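Remote Demonstrators, casual (Nigam project)
Farkus Robotics Pty Ltd, Ballarat VIC
Applications close 26/01/2018

Farkus is looking for casual staff to control a robot arm from a desk and record demonstrations of simple handling tasks. Most of the work is done in a simulator. A smaller share is done on the physical arms in our lab, where you guide the arm by hand.

The Nigam project trains software to pick up, turn and place small parts by learning from people who have done the same job many times. We need 2,000 usable demonstrations before the end of July. No robotics or programming background is required, and past demonstrators have come from retail, dental nursing, crane operation and high school teaching.

What you will do

You will sit at a workstation with a monitor and a hand controller. Moving the controller moves the gripper, and a trigger opens and closes the fingers. Each task comes with a written instruction card. You bring the gripper to the part, close on it, carry out the step on the card and let go. You then mark the attempt as good, poor or failed and reset for the next one.

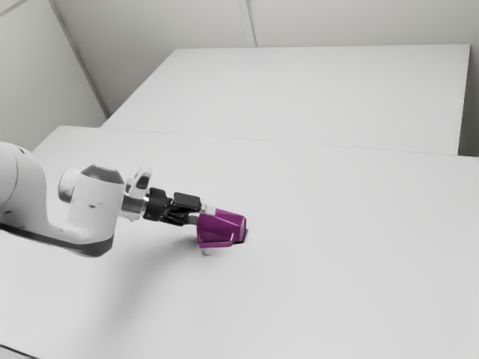 Attempts are short, and the same task is repeated through a block with small changes to where things start. We want smooth, unhurried movement. If you fumble a grasp and recover, keep going and mark it as a recovery, as those recordings are used too. Please don't mark a failed attempt as good to keep your tally up. Savita Dwivedi reviews recordings each afternoon and will talk you through any that are sent back.

After your first block of simulator work you may be asked to do hand-guiding sessions. In these you stand beside the arm, hold it near the wrist and move it through the task yourself. A safety induction is compulsory and is paid at the normal rate. Closed-toe shoes are required in the lab and long hair must be tied back.

Hours and pay

Shifts are four hours, mornings or afternoons, with a 20 minute paid break in the middle. Most people work three or four shifts a week. The rate is $36 an hour including casual loading, plus super. Training is paid. There is free parking behind the building and a bus stop on the corner. This job can't be done from home.

You will need

Steady use of at least one hand. Controllers can be set up for left or right.
Normal or corrected vision, including reasonable depth judgement on a flat screen.
Patience with repetitive work.
The right to work in Australia.
To be 18 or over.

Gaming, sewing, model making or machinery experience is useful but won't decide it.

How to apply

Send a resume of no more than two pages and a few lines on which shifts suit you to Shakuntala Kaushik, Nigam project coordinator, through the form on our careers page. Quote reference 1176. A cover letter is not needed.

Shortlisted applicants will be invited to a one-hour paid trial with Kwaku Osei, who runs the workstations. You will be shown the controls and given time to practise before anything is recorded. Trial recordings are not used for training the software.

If you need changes to the desk, chair or controller, mention it when you apply and we will have them ready for your trial.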